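**Ticket:** bimanual handover, episode filter rejects valid grasps
**Component:** Castov labelling pass
**Reporter:** Paweena Suksawat
**Status:** open

The filter marks each episode as held or not held from the wrist view alone. Of 1,431 episodes in the Kunari set it kept 1,206. I went through a sample of the rejects by hand and found 7 where the grasp was sound.

### Transparent objects

Most of the 7 involve the capsule bottle. The segmenter follows the yellow softgels and the black print and drops the clear ribbed lid, so the second gripper's distance to the cap is computed from the wrong edge.
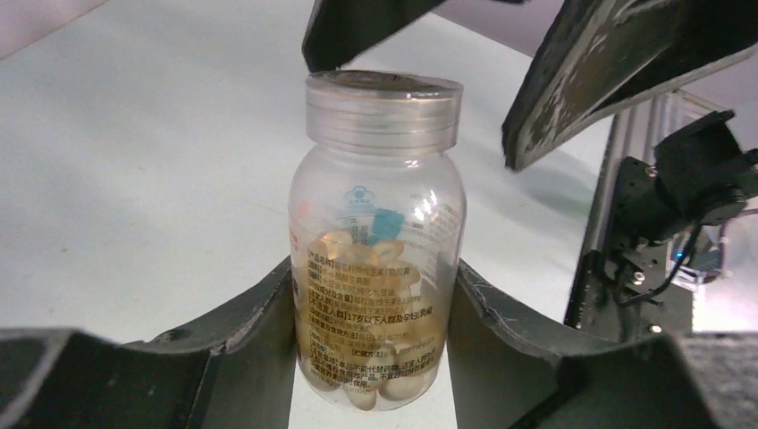
### Small objects

The other 2 use the teal piece. From the fixed view it is a few pixels at the tip of the left gripper, next to the pale bracket, and the mask merges the two. The right gripper has nothing in it at this point, so the label should be "left only". The filter returns "none".
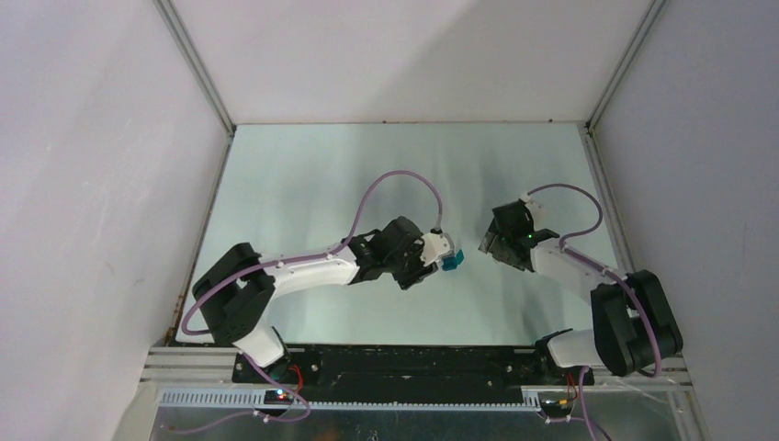

### Tried so far

- Lowered the mask threshold. Recovers the teal piece, adds false holds elsewhere.
- Replaced the mask with finger width from the joint log. Correct on all 7.
- Reran with the Prokopenko weights. No change.

### Next

Finger width becomes the primary signal and the mask a tie-break. Full rerun queued on Gatport. Do not train on the current split until it finishes.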